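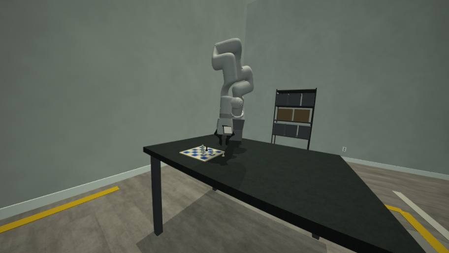
Sim view, Friday, arm folded over the table with the fingers pointing down. Board and three pieces loaded.

Chess arm, shared workshop, November

Picked this up again after Anwara Akanda got the new scene to load on the bench PC. The old one had the table at the wrong height and every grasp ended 23 mm into the wood. Table is now measured from the real one, top surface set as zero.

Project name is Milleo in the repo. The planner is still the Vurument branch, not merged.

Done today:
Board is now its own body, so it can be rotated without dragging the pieces along. Left it at an angle to the table on purpose. The square lookup should work from the board corner and not from the table axes. It didn't at first - I had the sign of the rotation backwards. Fixed.
Only three pieces in for now, two white and one black. A white one and the black one are close together near the middle, which is the case that matters. With the fingers fully open the outer side of one finger hits the neighbor.
Tried limiting the opening to 5 mm more than the piece width. Got 4 clean picks on the tall white piece, then a knock on the black one when the wrist came in turned. Need to pick the wrist angle from whichever side is free.

Not done:
Small white piece at the right edge of the board. The fingers already hang close to the table in the start pose, so there is not much room to come in low from the side. Raise the start pose first and try again.
Friction values are guesses. Zawadzka pads are what we plan to print for, but the first set is still on the printer queue.
Camera calibration, waiting on Ninel mount.

Notes for whoever runs it next:
Start pose is saved as home_folded. Don't overwrite it, the planner test loads it by name. If the arm swings wide on the first move, the joint 2 limit has gone back to default. Set it again in the config and restart the sim, a reload is not enough.

Next session: wrist angle choice, then the full set of pieces.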